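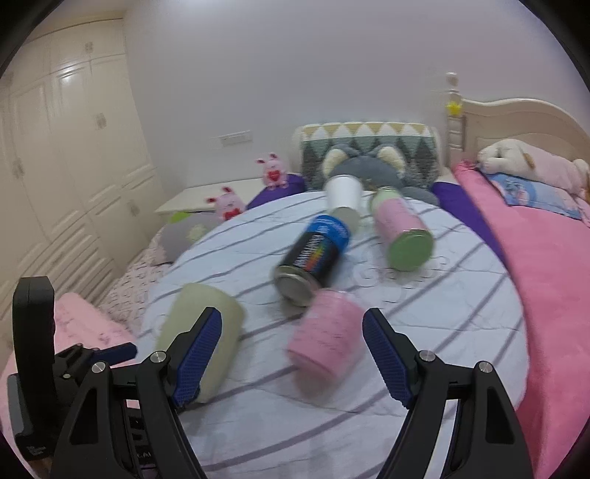 4. Getting Your Teveter Ready for the Trail

You've charged the unit and paired it with your phone (sections 2 and 3), so now comes the fun part! This section takes you from a blank screen to a loaded route, a set altimeter and a recording hike. Set aside an evening for it the first time. After a couple of trips you'll be doing it over breakfast.

The walk used throughout is the Jiltholm Ridge loop, which comes preloaded on every Teveter. It's a lovely day out with one steep pull and a long, easy walk home, and it uses nearly every feature on the unit.

4.1 Load a route

1. Press and hold the side button until the compass rose shows. Let go.
2. Turn the dial to Routes and press it once.
3. Pick Stored. You'll see Jiltholm Ridge at the top of the list. Routes you've sent over from your phone are underneath, newest first.
4. Press the dial to open the route. The map draws first and the climb profile follows a few seconds later.
5. Turn the dial slowly to move the marker along the profile. The height at each point shows in the top corner. On the Jiltholm loop you start at 80 meters and top out at 605.
6. Press and hold the dial to set this as your active route. The unit buzzes twice.

Note: The Teveter holds 35 routes. When the list is full, new ones won't send from your phone until you clear a space. Go to Routes, then Stored, highlight the one you're done with and press the side button twice. Your recorded hikes are kept in a different place and won't be touched.

Note: If the profile comes up as a flat line, the route was saved without height data. Open it on your phone, choose Rebuild Heights and send it again.

4.2 Set the altimeter

The Teveter works out your height from air pressure, and it's wonderfully sensitive - carry it up a flight of stairs and you'll see the number change. Air pressure also changes with the weather, so the unit needs a known height to start from every time you go out.

1. Stand at your starting point. A trailhead sign or a spot height on your paper map is ideal.
2. Turn the dial to Height and press it.
3. Choose Set Here.
4. Turn the dial until the number matches the sign or the map. One click is one meter. Turn fast and it jumps in tens.
5. Press the dial to save.
6. Wait for the small triangle to stop blinking before you set off.

To see feet in place of meters, go to Height, then Units. The change applies everywhere on the unit, including hikes you've already recorded.

Caution: Don't blow into the vent holes on the back or poke anything into them. The pressure sensor sits right behind them. If they're muddy, rinse them under a gentle tap and leave the unit face up overnight.

On a long day, set the height again whenever you reach a point you're sure of. On the Jiltholm loop there are two great places to do it: the stone shelter where the path leaves the trees, and the summit itself.

4.3 Turn on Kiss alerts

Kiss is our name for the light tap the unit gives when you drift off your route, and it's the feature we get the most mail about. You can walk along looking at the hills and leave the screen alone!

1. Turn the dial to Alerts and press it.
2. Choose Kiss, then On.
3. Choose a distance. Wide suits open moorland and snow, Medium suits most trails, and Close is for forest paths with lots of forks.
4. Clip the unit to a shoulder strap, high up, with the screen facing out.
5. Choose Test. You should feel one soft tap, a pause and another soft tap.

If you can't feel the test through a thick jacket, go back to Alerts and turn Strength up to 3. This does use more battery. At Strength 3 with the distance on Close, expect to lose the last hour or so of a full day's charge.

Caution: Kiss knows where your route line is. It doesn't know about cliffs, bogs, loose rock or a river that has come up since the route was drawn. Keep looking where you're going, and always carry a paper map and a compass.

4.4 Record your hike

1. With your route active, press the side button once. The word Ready shows.
2. Press it again to start. The timer begins and the screen switches to the map.
3. Press once to pause for lunch and once to start again.
4. At the end, press and hold for three seconds. Choose Save.

The unit saves your track every 500 meters while you walk, so if the battery dies on the way down you'll only lose the last little stretch.

4.5 Send it to Stollemeo

Stollemeo is the free logbook that comes with your Teveter. Open it on your phone with the unit close by, tap Collect, and your hike drops onto the map with its climb, pace and rest stops filled in. Try the Overlay view once you've walked the same hill a few times - seeing a muddy slog from March next to a quick August morning is a real treat.

If Collect stays gray, check that the unit isn't still recording. It can't send a hike until that hike has been saved.

Section 5 covers cold weather use and changing the strap clip.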